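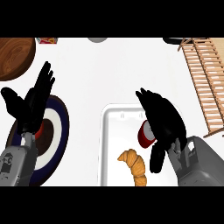 Gestance: Plates, Portions and Leftovers in a Hall Dining Room

Final project report, Food and Society module
Supervisor: Vlastimil Hrubý
Submitted 25th June

Where the project came from

I have lived in Gondholm Hall since I started my course, and for most of that time I have eaten my evening meal in the dining room there, usually too fast and usually near the hatch where the dirty plates go. If you sit near that hatch for long enough you start to notice what goes through it. There is a great deal of rice, and potatoes with one forkful missing, and now and then a whole untouched slice of pie that somebody must have queued for and carried to a table before changing their mind. My grandmother would have had something to say about the pie.

When it came to choosing a project I had a few grander ideas, which Mr Hrubý was kind enough to listen to before asking me what I could find out with a set of kitchen scales and my evenings free. So the project became a small one about plates. Gondholm bought new ones in December from the Sýkora pottery, and they are noticeably wider across than the old ones, with a broad coloured rim. I wanted to know whether people helped themselves to more food from a wider plate, and whether more of it then came back. The name Gestance was a joke between me and my flatmate, and I have kept it because it was on all my folders by then.

What I read beforehand

There is a good deal written about plate size, and I should admit that I came to it expecting a simple story. The popular version is that a big plate makes a helping look small, so people take more, and that if you swap the plate you change the appetite. It is an attractive idea and it is repeated in a lot of magazine articles. The more careful reading I did was rather more mixed. Some studies find a clear effect, others find hardly any, and it seems to matter a lot whether people are serving themselves or being served, and whether they know they are being watched. The last point worried me, as I am not a very inconspicuous person and I would be standing next to a bin.

Colour comes into it too. One line of thinking says that food which stands out against the plate is easier to judge, so a pale sauce on a pale plate tends to be taken in larger amounts than the same sauce on a dark one. I liked this very much and would have loved to test it, but the kitchen was never going to buy another set of plates for my benefit, so colour stayed in the reading and out of the method. I come back to it briefly near the end.

How the evenings were arranged

The old plates had not been thrown away. They were in crates in the dry store behind the flour, and the kitchen manager agreed to bring them back out on alternate evenings as long as I did the carrying. The new plates measure 254 millimetres across, and the old ones are a good deal narrower, with hardly any rim. I recorded 22 evenings altogether, split equally between the two kinds of plate.

On each evening I weighed the main starchy dish before service, whether that was rice, pasta or mashed potato, and weighed whatever was left in the serving pans at the end. The difference gave me the amount taken. Then I scraped that same food from the returned plates into a lidded tub and weighed the tub, which gave me the amount wasted. I left meat and vegetables out of it, partly because the menu changed so much from one night to the next and partly because separating gravy from anything is a job I would not wish on my worst enemy. The kitchen's door count told me how many people had eaten, so that busy nights and quiet nights could be compared fairly.

The scales belonged to Ruma, the café on the corner, where I work at weekends. They are made for flour and coffee and they go up to 3000 grams, which meant the serving pans had to be weighed in several goes, a jugful at a time. It was slow and I got rice in my sleeves. I did practise this first, at home, with a sack of lentils, and I would recommend the practice to anyone doing something similar, as my first attempt was out by a whole jug.

No one was asked to do anything differently. A notice on the door explained that leftovers were being weighed for a student project, with my name and room number, and that no individual plates were being recorded. Mr Hrubý and I talked for some time about whether the notice should mention the plates themselves. In the end we left that part out and promised to put the results up afterwards, which I have now done.

What I found

People did take more on the wide plates. The difference was there for rice and for pasta, and it was steady enough from one evening to the next that I stopped being surprised by it. For mashed potato there was no difference I could honestly call one. Mash at Gondholm is served with a scoop, and I think people simply took a scoop, or took two, and the plate underneath had very little say in the matter. Rice and pasta come with a big flat spoon, and a big flat spoon leaves plenty of room for optimism.

The leftovers were less tidy. On pasta nights the extra food was mostly eaten. On rice nights a fair part of it came back through the hatch. I have gone over the reasons for this many times and I can only offer guesses. Pasta is well liked and often comes with cheese. Rice tends to be put down first, before people reach the curry or the stew, so they are choosing the amount without yet knowing how much of anything else will be joining it. Several people told me, while handing me their plates, that they had run out of sauce before they ran out of rice. I wrote these remarks in the margin of my notebook and came to think of them as the most useful thing in it.

There was one evening I very nearly left out. The oven failed, service began late, and everybody who came through the door was so hungry that almost nothing was returned at all. It was a wide plate evening, and keeping it in makes the wide plates look better than they would have done otherwise. I have kept it in all the same, with a note in the appendix, as it did happen and I had no rule beforehand for removing it.

Things that went wrong or could have been better

I knew which plates were out each evening, of course, having carried them. That means I may have scraped more thoroughly on some nights than others without intending to. A second person to do the scraping would have helped a great deal, and if I were starting again I would ask for one at the beginning, before everyone had seen what the job involved.

The notice on the door may well have had an effect of its own. In the first few evenings people were rather shy about returning food, and a couple of friends made quite a show of finishing everything in front of me, which was sweet of them and no help at all. It seemed to wear off. I also had no way of knowing who went back for seconds. Someone who takes a modest helping twice looks just the same in my figures as someone who takes one enormous one, and I suspect those are different people with different habits.

As for colour, the rims on the new plates make it hard to say whether width alone is doing the work. A broad rim might make people fill up to it, or stop short of it. I watched for this when I could and saw both.

What I would suggest to the hall

I would not suggest sending the new plates back. They are good plates, they stack well, and the washing-up team prefer them. I would suggest trying a smaller spoon for rice, and moving the rice along the counter so that it comes after the curry and not before. Neither would cost very much. The kitchen manager has already said yes to the spoon and is thinking about the counter, where the trouble is a socket for the hot plate being at the wrong end.

Thanks

My thanks go to Mr Hrubý for his patience with my early drafts, one of which was very long indeed, to everybody in the Gondholm kitchen, and to Ruma for the loan of the scales, which have been returned clean. The full table of weights is in Appendix A, and the wording of the door notice is in Appendix B.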